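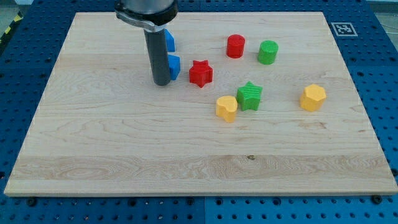
The board with all eight blocks out, and the rod just over the wood.

Review: Todville pushing policy, with the block set and training code
Reviewed by Ivar Granström, 19/10/2022

Our group in Cesberg has worked with the Todville release since September, and I want to write down my opinion while I still remember the annoying parts. For those who did not follow it, Todville is a method for teaching an arm to push small blocks over a board from typed commands. You write "move the yellow heart next to the green star" and the policy looks at the camera picture and decides where the rod should go, 10 times in each second. The release has the weights, the training code, the block shapes and a document for the setup.

I will begin with the setup document, which is the weakest part. It explains the camera calibration with the flat marker in one short paragraph, and this paragraph has the axes in the wrong order. I lost one full evening to it. My colleague Sibusiso Hlongwane found the correct order in a comment inside the code. After this correction the rod went where we asked, and we did not need to calibrate again until we moved the board.

The choice of a plain rod is a good one, I think. With no fingers there is very little to break and very little to tune, and all the difficulty stays in the pushing. Pushing is difficult enough! A cylinder rolls around the tip if you touch it a little away from the center. A star can catch the rod between two of its points, and then it turns together with it. The hexagon was the most obedient block for us.

The paper promises that the policy works on a new table without new data. We tested this first. We gave 400 commands with the weights as they come, and 188 of them ended correctly by our rule, which is that the block must be at its goal and the rod must have moved away from it. This is lower than I expected from the paper, but our light and our board are both different from theirs, so I do not call it a bad result. Most failures were of one kind: the rod goes to the correct block, pushes it well for most of the way, and then begins to make small corrections on the two sides and never decides to stop.

Then we recorded our own demonstrations for four days and trained again. The small corrections became rare. I do not give a number for this part, as we changed the camera exposure in the same week and the comparison would not be fair.

Language is the strong side. "Push the red star left" and "the star that is red, put it more to the left" gave us the same movement. Spelling mistakes did not disturb it much. Commands with two steps it does not understand, it does the second step and forgets the first. Relations between blocks of the same color are also weak. If you ask for the blue block nearest to the edge, it often takes the other blue one.

Before this we used Forkach, which plans each push from a model of the blocks. Forkach is slower and it needs the exact pose of every block, but when it fails you can read in the log why it failed. With Todville I have only the video to look at. For a student who must write a thesis chapter about failures, I would still give Forkach.

Some practical remarks. The training code wants a newer driver than the document says. The arm interface is written for the Awwad controller, and to change it for ours took Sibusiso two afternoons. Keep the speed limit in the settings file at the default value for the first days - with the higher one our rod pushed a block off the board quite often. The authors answer questions, slowly but with care.

I recommend it for groups who already have an arm running and want a good starting point for language commands. For a first robot project it is too much work. We will keep it on the table this winter, and the next thing I want to try is commands given in Swedish.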